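Subject: Re: [home-and-shop] Are the machines any closer to doing our chores?
List: home-and-shop
Month: June

Hello everybody,

I have been meaning to answer this one since it came through, and then the garden got away from me, and then my sister's water heater did. I'm sorry it took so long. Here is the part I wanted to take up:

> I keep seeing clips of robots folding shirts and loading dishwashers,
> and my brother-in-law keeps telling me he'll have one in the kitchen
> before his knees give out. Then I go to work at Brukside and we are
> still putting every last bolt in by hand. Can they do this stuff or
> can't they? I'd like to hear from somebody who has stood next to one
> and isn't selling it. And if the answer is "depends on the chore,"
> please say which chores, because that's what everybody says and then
> they stop typing.

Well, I have stood next to one, and I'm not selling it, so I guess that's me. I do some part-time bench work at Wosness, mostly fixtures and carts and the odd guard for a saw, and for the past 13 months we've had an arm there that we try things on whenever there's a slow afternoon. Before that I ran the sewing room at Ngata for a good long stretch, so I come at this from the soft side and the hard side both. I'll try not to stop typing too early. (My family would tell you there is no danger of it.)

The short answer is that the easy chores for us and the easy chores for them are on different lists, and you can't guess one list from the other. I would have bet money that laundry would come before bolting. A towel doesn't have a tolerance! You can fold a towel badly and it's still a folded towel. But cloth never sits the same way twice, and a machine that did a lovely job on one towel will pick up the next one by the middle and stand there holding it like a dead fish. I have seen tries that went fine and I have seen tries that took 8 minutes and left a lump. A tired teenager beats that, and I have raised tired teenagers.

Hard parts are kinder in one way, which is that they stay put. An aluminum extrusion is the same shape today as it was yesterday. If your shop is like ours, half of what you build is two lengths of that stuff at a right angle with a bracket in the inside corner and a couple of bolts through it. You'd think that would be the first thing to hand over. The reaching for it is pretty good now. The arm comes down over the corner and gets close, and you get your hopes up. Then comes the fiddly part — the nut down in the slot has to be turned the right way, the bolt has to catch its thread, and the bracket wants to creep while you snug it. I do all that with my fingertips and I couldn't tell you how. I tried to explain it to the young people setting up the arm and ended up just holding out my hand and wiggling it, which they were very nice about.

Shine is another trouble. Those grooves throw light every which way, and what reads as an edge from one side reads as a stripe from the other. We put a plain mat under the work, mostly so small parts don't roll, and I believe it helps the cameras too, though I'd want somebody smarter than me to say so. And large soft things get in the way of the view. I hadn't thought about that at all until I started looking at what the side camera gets. A person just leans over and looks around. A camera bolted to a post sees whatever is in front of it.

So, to your question about which chores. Going by what I've watched with my own two eyes:

- **Moving a known thing from a known spot to another known spot.** Yes, today, and it doesn't get bored. If Brukside has a station where somebody does nothing but lift the same part out of the same tray, I'd look there first.
- **Wiping a flat counter.** Mostly yes, if you clear it first. Clearing it is the chore, of course.
- **Dishes.** Plates, sometimes. I wouldn't hand it my mother's glasses.
- **Folding.** Getting better, still slow, and very particular about what it's given. Fitted sheets can wait for the next century as far as I'm concerned.
- **Bolting up frames and brackets.** Near enough that I wouldn't laugh at it anymore, and far enough that I still do it by hand. Both cameras from a frame session, the wrist one first:

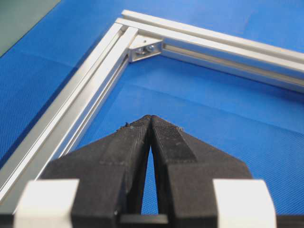 Second one is the side camera, same session: 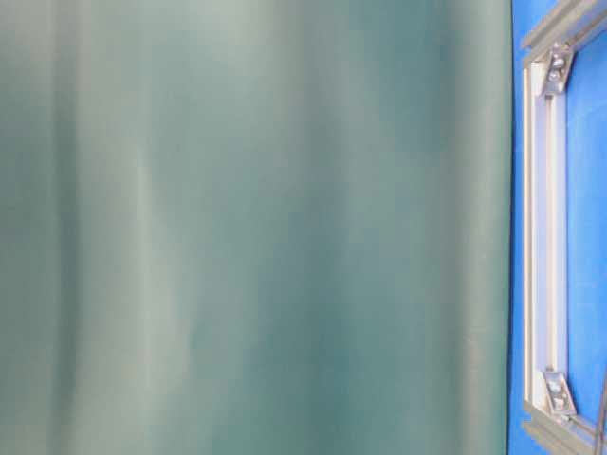 - **Finding the bolt that rolled under the bench.** No. Not in my lifetime, and I eat my vegetables.

One thing I'd pass along to anybody whose boss is getting excited. Ask how many tries in a row it went without a person stepping in. Don't ask whether it *can* do the job, because with enough tries it can do nearly anything once, and the once is what ends up in the clip. Somebody over at Tudholm told me they won't put a thing on the floor until it has gone 100 straight with hands off, and I thought that was a stiff rule until I pictured myself being the hands. Our best run on brackets is 5. I was proud of that 5! We had cake. But you can't staff a line with it, and I'd hate for anyone's hours to be planned around it.

As for the brother-in-law, tell him to look after his knees. I do think there will be something in kitchens eventually, and I think it'll be slow and a little dull and run overnight while folks are asleep, which would suit me fine. I wouldn't mind at all if the dishes took three hours as long as they weren't my three hours. What I wouldn't do is pay for one this year, or put off fixing the dishwasher you've got.

If any of you have one working at your shop on anything with fabric in it — curtains, covers, bagging, I don't care what — I'd dearly love to hear how you hold the material still. We've tried clips and we've tried weights, and the clips leave marks. I also still have that box of leftover corner brackets I mentioned back in the winter, if the person who wanted them is still reading. They're heavy, so pickup would be better than mailing.

Warm wishes to all, and thank you for asking it so plainly,

Your friend at the Wosness bench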